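The Gripper That Wouldn't Let Go

My aunt had folded other people's sweaters for most of her life, so when Nelura offered to pay her for doing it at home with one of their hand-held grippers, she laughed until she had to sit down. They wanted 1,000 folds. She cleared a place among her things, between the curtain and the windows, and began with the knits, because knits, she said, are honest and show you every mistake.

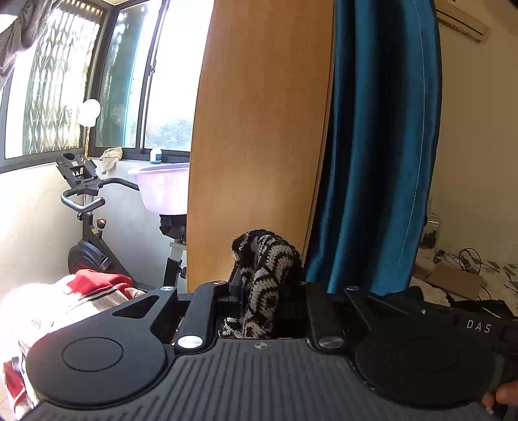
The trouble came in October, on a bright afternoon when I had stopped by with soup. She was holding a sleeve in the jaws, chatting away about the neighbor's cat, and when she eased off the trigger the jaws stayed shut. She tried again, and then they closed a little harder all by themselves, with a small, patient whine, and I saw her other hand was much too close. She pulled it back in time – I have thought about that "in time" a good deal since – and the sleeve was not so lucky.

We switched it off and called the help line in Wisstead. A kind young woman told us to leave it alone for four hours and then send in the log, and she asked twice whether anybody was hurt. 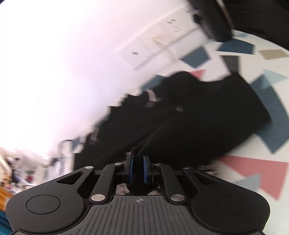 The log told them what had happened. A spring from Lehtinen, the supplier, had gone soft, and the software took the slack for a slipping cloth and squeezed to make up for it. Two other people folding for them had felt the same thing and had blamed their own tired hands. My aunt was indignant on their behalf! She wrote Nelura a letter four pages long, most of it about springs and the rest about sweaters, and they mailed her a new tool with a red stop button right under the thumb.

She finished her folds before the first snow. The torn sleeve she mended that same week, in a yarn that didn't quite match, and she wore it to my house for supper.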